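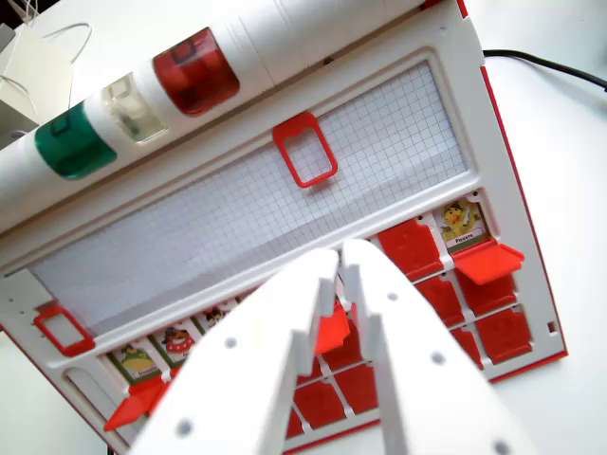 Utuswood game library opens its shelves for a second season, and the guessing games are back

UTUSWOOD, 2024-08-11. Hello from all of us at the Hukadon game library! My name is Evelien Lambrechts, I look after the family shelf, and I get to write this release because I'm the one who wouldn't stop talking about it at the last planning meeting.

Our second lending season starts next month in the back half of the old Zemier shoe shop, and this time we have 71 games you can take home (last season we started with 48, and a good few of those were card decks with a joker missing). Every one has been opened, sorted, wiped down and played at least once by a grown-up and at least once by a kid. I lost most of those games, in case you're wondering.

The part I'm most excited about is the guessing shelf. If you grew up with this kind of game you know how it goes: there's a row of faces, one of them is the secret one, and you ask your questions and tip the flaps until you're left with somebody you're willing to bet on. My brother and I played one like that until the hinges gave out. So when a bag of secondhand guessing games came in with the March donations, I may have pushed a few people out of the way to get to it.

My favorite is the red and white animal one. It has little cartoon animals in place of people, and I think that makes it so much easier for the younger crowd. A five-year-old doesn't always want to ask about mustaches and hats, but "does it have a mane?" or "is it yellow?" comes right out. The box was long gone and so were the instructions, so we sat down with it at the big table and worked out a set of house rules, typed them up on one sheet, and tucked the sheet in with the game. If you happen to remember the real rules, please come and tell us! We'd love to compare.
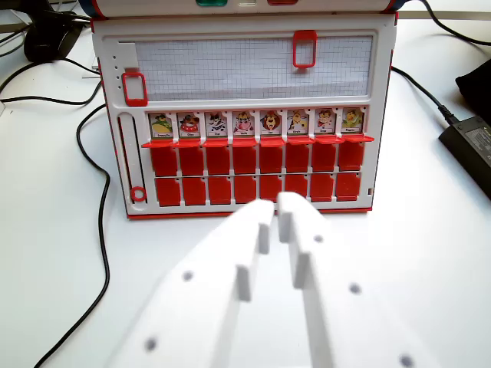

The animal guessing board, with a lion and a monkey-like face among the cards in the top row.

I should say something about how borrowing works, since that's what people ask me at the grocery store. You sign up at the desk, you pick up to two games, and you keep them for three weeks. Membership is 6 dollars for the whole season per household, and that covers everybody who lives with you, including the uncle on the couch. If a piece goes missing, just tell us. We have a drawer full of spare pawns, dice and sand timers, and we'd much rather dig through that than have you stay away out of embarrassment (it happens, and we miss you when it does).

Thank you to the Van Dijk bakery next door, who fed us through the whole sorting weekend and also lent us their good folding tables. Those tables are going back, I promise. The shelves are staying, and they're the nicest ones we've ever had: low enough in front for the kids to reach, with the long strategy games up top where they can't be used as stepping stones.

Opening afternoon runs from one until 6. There'll be games set out to try, the animal board included, and I'll be there to play anybody who wants a match. Bring something you've outgrown if you like. We take board games, card games and floor puzzles, and we don't mind a tatty box as long as most of what belongs in it is still in there. Please hold on to anything with a battery leak, we've had two of those and my sleeves haven't recovered.

We're also looking for a couple more people to help at the desk. It's a two-hour shift, you choose how often, and you don't need to know a thing about games. You'll learn plenty from the kids, who will correct you.

About the Hukadon game library
Hukadon is a small neighborhood lending library for games and puzzles in Utuswood. It is open to all households, with no age limit in either direction.

Press contact
Evelien Lambrechts, family shelf, Hukadon game library. Stop by the desk during opening hours or leave a note in the door slot and I'll call you back.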